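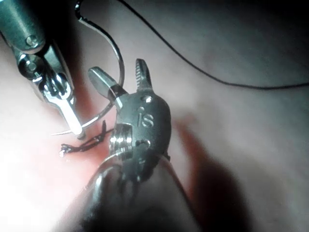
Curved needle and black thread over the Skellenance practice pad.

Skellenance suture practice pad
Updated March, by the Plammont product desk

The Skellenance is a soft practice pad for stitching a straight wound. It is pale pink with a smooth, slightly glossy face, and it is sold with the cut already made. The Skellenance replaces the older Nelance pad, which had a firmer top layer and tended to tear when the needle was pulled through at a poor angle.

Order code 1139 is the single pad. Code 426 is the pack for teaching rooms, with a tray to hold each pad flat. Needles and thread are sold separately.

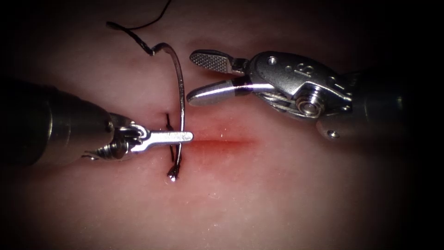 Thread is the part most buyers ask us about. The pad will take any fine suture thread, but we suggest a dark one for beginners. Black shows up well against the pale pink, even where it passes through beside the end of the cut, and a loop left slack is easy to spot. Pale or clear thread is better kept for later practice. A curved needle suits the pad best — straight ones tend to come out too far from the edge.

Wipe the pad with a damp cloth after use and pat it dry. Do not use spirit or bleach, as both will dull the top layer. Store it flat, away from sunlight and out of reach of anything sharp.

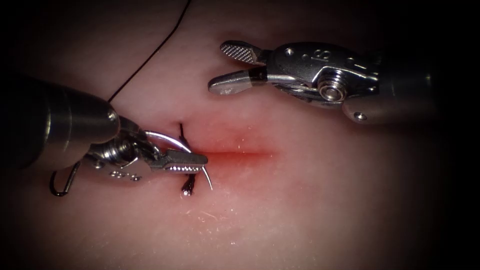
A pad can be stitched many times along the same cut. Pull old thread out gently and snip any knots first. When the holes begin to join up, turn to a fresh pad — the edges will no longer hold a stitch. Spare pads come under code 624 and fit the same tray. The older Chien tray is slightly too narrow and should not be used.

Not for use on people or animals.

Plammont sales and spares, extension 138 | © Plammont | Back to top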